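2018-12-03

Humidity chamber, felt samples for the Mendar seat pads, second run

Started at 8. The chamber was already at set point because Lorenz had left it on over the weekend. I would prefer that we write this on the door sheet, I first thought the controller was stuck again.

Samples are the same four as in the first run: Sutter light, Sutter heavy, Brunon undyed, Brunon gray. All cut from the middle of the roll this time. In the first run I took two pieces from near the selvage and the weights were all over the place, so please do not use the old table any more. I have crossed it out in the binder but the copy on the shared drive is still there.

Dry weights taken after the oven, balance closed, waiting until the last digit stands still. The balance was drifting until I moved it away from the window side. The radiator below the window makes an air stream that one does not feel with the hand, but the balance feels it.

Sutter heavy was 1410 grams per square meter by my own measurement. The supplier sheet gives only a range, and we are inside it, near the upper end. I will use my number in the report and put the range in a footnote.

Time in the chamber: 180 minutes for each piece, hanging from the wire and not touching the wall. Brunon gray touched the wall at the back for some part of the time, I saw it when I opened. I marked this value with a star. It will be repeated tomorrow.

First impression, without calculation yet: the undyed Brunon takes up water faster than the gray one. I do not know if it is the dye or the washing after the dye. The thickness under load did not change much for both Sutter types. For the Brunon undyed the pad was clearly softer after the chamber, and it did not come back fully in the hour I gave it on the rack.

Load plate: we used the 50 N setting. The small spring scale is not good below that. Somebody has bent the pointer and it no longer returns to zero. I straightened it with the flat pliers, it is better but not right. To be ordered new in January, when we have the budget again.
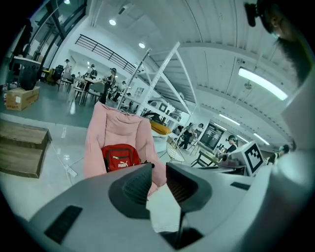
Seraina Aebischer read the above in the afternoon and wrote in the margin that one hour on the rack is too short to say anything about recovery. In her experience with wool felt it should stay overnight, and the thickness should be taken at the same place on the pad each time, with a pin mark. She also asks if the dye question can be answered by washing one undyed piece in the same way and running it together with the gray.

I agree with both. For the washing I need the recipe from Brunon, the temperature at least. Written to them at 15:20, no answer until now.

Changes for tomorrow:

Pin mark in the center of each pad and a second one near the corner.
Brunon gray again, on the front wire.
All pieces stay on the rack overnight, thickness before the first coffee and not after, the room gets warmer when people come in.
Check the water level in the chamber tank. It was at the lower line at 16:00, I filled it up with distilled water. The canister is nearly empty.

Open point: the Trirkura people want the result as a percentage of dry weight, but our old reports are in grams per piece. Lorenz Aigner says we should give both columns. Fine for me, but then the piece size has to be written in the heading, otherwise the second column means nothing to them.

Chamber left running overnight, door sheet filled in.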